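Teaching a Suturing Robot by Remote Control
Project report, Sabbagh team – August

We wanted to teach a robot knot tying by driving it ourselves, one throw at a time, from the Staren console.

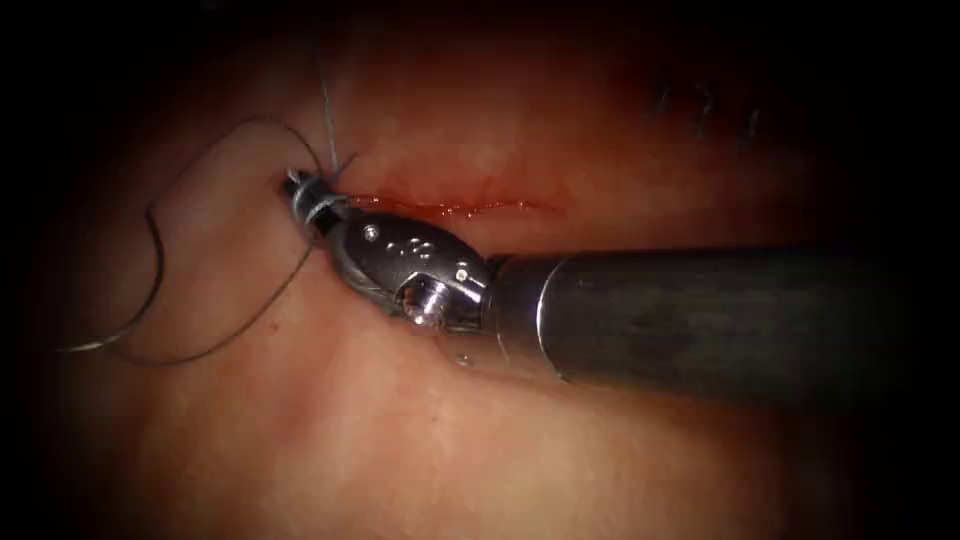

Our first good session gave us 2,227 time steps to train on, and we were thrilled!

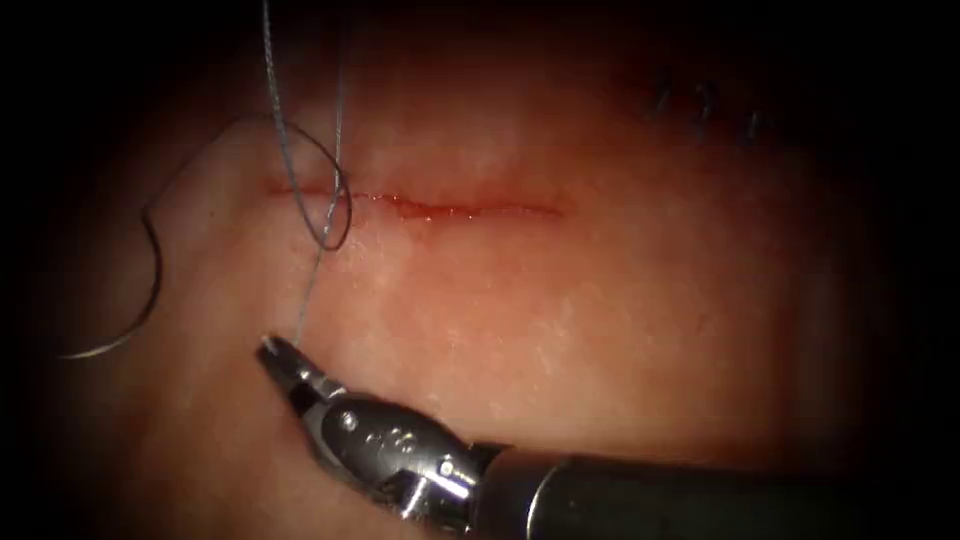
Slack was our biggest headache. Pull too early and the loop closes in the wrong place. With the jaws clamped on a straight strand and a small oval loop around it, the operator has to judge tension by eye – great practice.
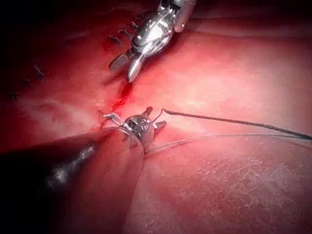
Last updated: August, 5:10 p.m.

Next we'll try Dellier's smoother hand controls.

Contact: Fludham Robotics Lab | © Fludham | Back to top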